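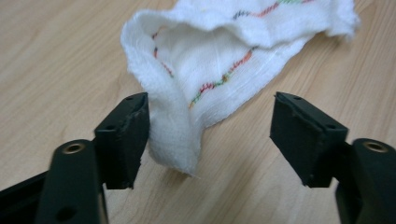 White cloth between the fingers, before closing. Coloured stitching on the fold.

27 Feb 2023, club notebook, cloth folding project

Right, cloth week! Zerrin Kaplan wants 100 good demos of "pick up by the fold and lay flat" before we go anywhere near training, and I said yes far too quickly (we have until April, so it's fine, probably). Everyone does their own batch with the hand-held gripper, and mine started after lunch.

What I've learnt so far is that the hanging bit of the fold is by far the nicest place to grab. If I come in low with the gap lined up on it, the pads get a proper bite. Go in from the top and I just push the whole thing along the table, which is very annoying and also quite funny the first few times.

Threw away 7 runs, mostly me closing too early. Kept them in the Plokby folder marked bad, in case Erhan Güneş wants failures for his talk at the Değirmenci open day.

Scuff on the top corner of the left pad, a tiny chip with lighter stuff showing. Don't think it matters for grip but I'd like to swap it before the Irora heats. Do we have any spares?? The drawer labelled Grollex has screws in it and nothing else.

Speed: Erhan thinks I'm rushing the close. Tried again at some 300 ms slower and it did feel calmer, so I'll stick with that for the rest of my batch and we can compare with Zerrin's.

Still to do:
crumple the cloth differently each time (I keep making the same tunnel shape, must stop)
2 more people to try the low approach
ask Zerrin if stitching side up or down counts as a separate start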